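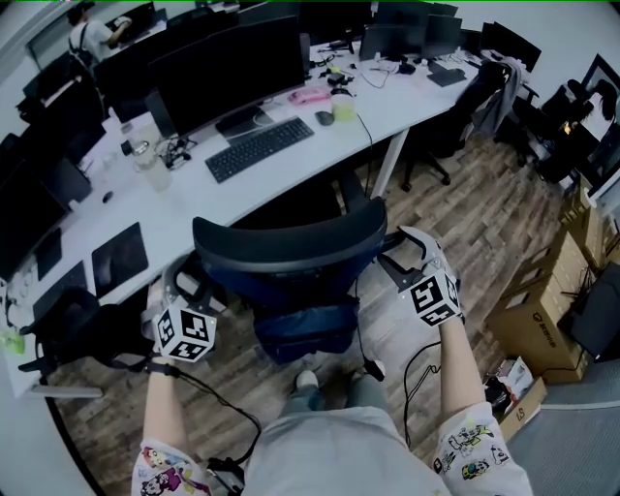

Workshop tips: teaching an arm by hand or by handheld controllers

Posted 16 May 2019 by Maricruz Cisneros

These are the notes I give people before their first session teaching an arm a household or bench job: folding a towel, sorting screws, putting cups on a rack. Most of them apply whether you move the arm directly or steer it from a chair with a pair of tracked controllers.

Before you sit down

Do the job yourself three times with your own hands, slowly, using only a thumb and one finger on each side. If you can't do it that way, a two-finger gripper won't do it either. Change the job or change the object. A thick dish towel is easier than a thin napkin, and a mug with a big handle is easier than a teacup.

Put a strip of painter's tape wherever an object starts. Write on the tape. By the second hour you will not remember if the sponge started left or right of the sink.

Clear your lap and the floor by your feet. Pens, phones and key rings slide off when you lean.

Gloves

Thin, snug gloves are best. Loose fingertips catch under the trigger and you get a half-closed grip you didn't ask for. Buy a size down if you are between sizes. Wash them in cold water and hang them up; the dryer ruins the elastic at the cuff. Keep one spare pair per person, with initials inside the cuff in laundry marker.

Long sleeves are fine as long as they stay put. Stretchy arm sleeves work well in a cold room. Hoodie cuffs do not.

Looking after marker cubes

If your controllers are tracked by printed cubes, the printing is what the camera reads, so treat it like a lens. Wipe with a dry microfiber cloth. No alcohol on paper labels – it lifts the ink and then the corners curl. Check the corners every morning. A label that is peeling at one corner should be replaced that day, and pressed down flat with the back of a spoon.

Glossy labels are trouble under ceiling lights. Print on matte stock, and close the blind if the sun comes in low. Don't swap cubes between left and right controllers. Put a dot of nail polish on the handle, red for right.

Keep your fingers below the cube. People with big hands tend to creep up and cover the bottom edge of a marker. The arm then stops or jumps.

Cables

Cables should hang down from the controller in an easy loop and have enough slack for you to reach as far as you can with both arms. Try it before you start. If you feel a tug at full reach, you need more cable.

Run them outside your knees, never between your feet. Hook-and-loop ties are better than zip ties, which people pull too tight and later cut off with a knife held an inch from the cable. If a cable has to cross a walkway, put a floor cover on it.

Wrist straps go on below the glove, tight enough to stay put when you shake your hand and loose enough to slip a finger under.

Seat and desk

Sit far enough back that your elbows clear the armrests, or take the armrests off. A chair that rolls will roll when you reach. Lock the casters or set it on a piece of carpet.

Keep an open patch in front of you the width of your shoulders and both arms. An empty chair pushed in at the desk is fine if you aren't going to reach that far. Drinks go on somebody else's desk.

Jagadeesh Pai likes to stand for the long jobs. I sit. Either works, but don't change halfway through a set, because your reach changes with it.

Moving the controllers

Start with both hands near the middle of your range, elbows bent. If you start with your arms straight you have nowhere to go.

Go slower than feels natural for the first five tries, then keep that speed. An even pace teaches better than a fast one. Pause for one breath before you close the gripper and one breath after. Those short stops make it much easier to trim the recording later.

Move one hand at a time unless the job really needs two. While the other hand waits, rest it on your thigh with the cube facing the camera.

If you miss a grasp, decide which kind of session you are in. For a clean set, stop, mark the try as bad and start over. For a recovery set, back off a little, come in again and finish the job. Mixing the two in one folder made a mess for us last August and Subbarao Devadiga spent most of a week sorting it out.

Guiding the arm directly

Hold it close to the wrist joint, with your palm under it. Pushing from the elbow gives you wobble at the gripper. Take off rings and watches. Stand to the side, so your body isn't between the overhead camera and the table.

Keep the stop button within reach of your free hand and press it once before the first try to make sure it works.

Naming and counting

Decide on names before you record. Ours are job, person, date, number, all lowercase, no spaces. Write the number down on paper too. We had 978 towel folds in the Rondemico folder and a paper sheet that agreed, and that sheet saved us when a drive failed.

How many tries you need depends on the job. Placing one cup on one rack came out well for us at 1000. Towels took 2513 before I was happy with the corners. Karthikeyan Devadiga is aiming for 4000 on the screw sorting, and he may well need them, as the small brass ones roll.

Vary things on purpose. Turn the mug, use the other towel, slide the rack over by a hand's width. Write down what you changed.

Breaks

Twenty minutes on, five off. Put the controllers down on a folded towel, cubes up, and shake out your hands. If your thumb is sore at the base you are squeezing the trigger too hard. Two people trading places get more good tries in an afternoon than one person pushing through.

At the end of the day

Loop the cables loosely, over and under. Wrapping them tight around the handle breaks the wire right where it goes in.

Set the controllers in a box with a lid. Shoeboxes are fine. Gloves go in the wash bag, paper sheet goes in the binder.

Play back the last three tries before you shut down. If the camera got bumped after lunch, you want to know that tonight.

Sreekumar Pinto keeps the spare labels and the matte stock. Ask him before you open a new pack.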